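Workshop > Notebooks > Materials bench 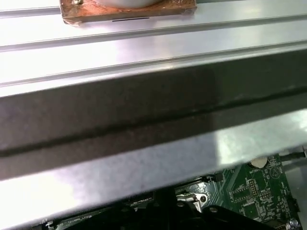

Photos: Sekmont workshop, materials bench

2018-08-11

Patina tests, second round. Very good day! The ammonia fuming finally gave me the blue I've been chasing since spring, and it came up on the Mullik sheet, which I had more or less written off as too clean to take color.

Setup was the same as last time: lidded plastic tub, shallow dish of household ammonia at the bottom, coupons on a rack over it, a light mist of salt water on each one before the lid goes down. The change this time was the prep. I gave up on the fine steel wool and went to a gray abrasive pad, straight strokes only, then a wipe with vinegar and a proper rinse. The old coupons had a greasy sheen I kept blaming on the ammonia, and I now think it was oil in the wool all along. Coupon 3 (pad, vinegar, rinse, mist, 20 hours in the tub) is the star. Deep blue in the middle going to a sea green at the corners, with tiny salt blooms where the droplets sat. I keep walking back over to look at it.

Coupon 4 had the same prep but no mist, and it is a flat, slightly sad brown. So salt matters a lot more than the Demissie handout lets on. Their recipe lists it as optional.
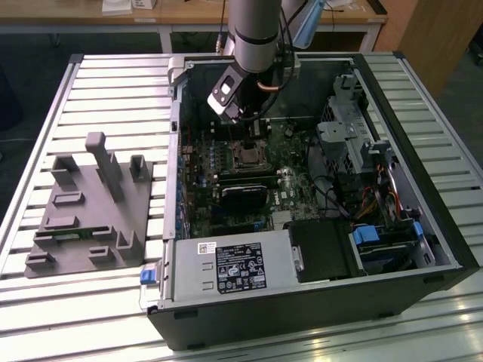 The heat coloring went well too, in a less dramatic way. Small torch, flame kept moving, sheet held off the brick so the back could breathe. Orange came first, then a rose color, then that lovely purple that lasts about as long as a sneeze before it goes silvery. The trick is to pull the flame early and let the metal coast the last bit. I got a purple band I like on two strips and overshot everything else. Overshot ones go back in the pickle tomorrow, they clean up fine.

Sealing is still the weak spot. Paste wax keeps the blue close to what it was but feels soft under a fingernail. The spray lacquer is tough and turned the same blue nearly black, which hurt to watch. Going to try wax over a very thin coat of lacquer on one of the scrap pieces before I commit the good coupon to anything. 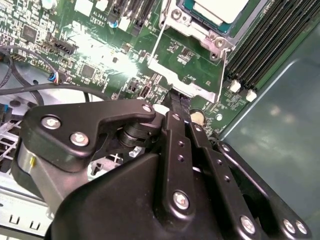 A note left on the Tirndale thread this afternoon says to forget lacquer on ammonia blues altogether, let the piece sit in open air for a week so the crust hardens, and only then wax it, cold, with a soft brush. Heat from a rag rubbed too hard is apparently enough to lift the powder. I was waxing after one night, so that could explain the bald patch on coupon 1. Worth a week's patience, and I can run the lacquer test on scrap in the meantime.

Cost check for the October panels: the big sheet works out at 78 dollars with the offcut discount, and I can get all the door panels from it if I nest them tightly. Cutting list is on the wall by the shear.

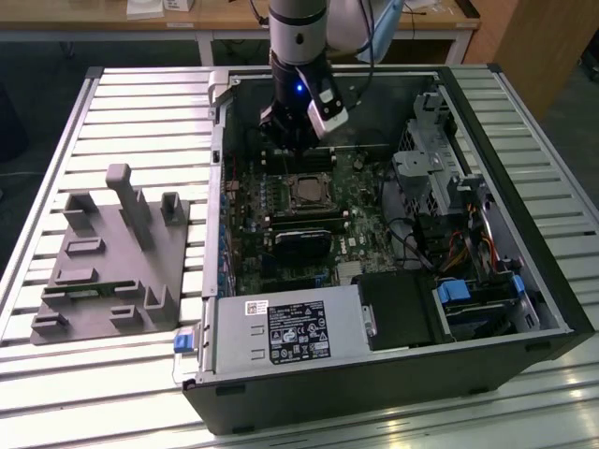

Humidity is the thing I want to pin down next. The tub was noticeably steamier this round and I never wrote down how warm the room was, so put a cheap thermometer inside the lid and log it morning and evening. Also try sawdust packed around one coupon, dampened with the ammonia and salt mix – the samples I've seen done that way have a gorgeous speckle.

To do:
- fresh ammonia, the open bottle has lost its kick
- relabel the coupons on the back with a scribe (marker came off in the fumes)
- rinse the rack and dry it overnight
- leave coupon 3 ALONE until it has had its week

Last updated: same evening, after the rinse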